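Home Explore Notifications Messages Profile

Thread · February 2024

ok, gripper week continues! Swapped the Kemppainen fingers for the narrow Tredeck ones and I'm kind of in love (sorry, Kemppainen)

the old ones were 3 mm too fat at the tip. Fine for blocks, hopeless for anything skinny like wire

Tredeck tips meet almost dead even. I ran the open/close test 400 times last night while making dinner and they still line up

cons: the screws are tiny, and the Drekora controller thinks they're a totally different gripper, so I had to redo the force limits by hand. Took 13 tries, ugh

also moved the little camera down to the wrist. Way better view of the tips than the overhead one, but the fingers eat up a lot of the picture

anybody in Werivville running these on a Drekora? I'd love to steal your settings!!

next up is the soft pads, then I'll post all 3 sets side by side

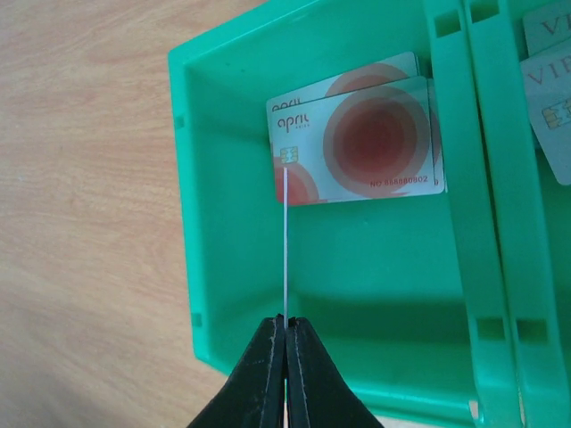 Narrow tips holding a thin white wire, wrist cam view, cards in the green tray

More from this thread's author
Soft pads or bare fingers?
Drekora controller, first impressions
Wrist cam mounts I've tried

Contact · Copyright · Back to top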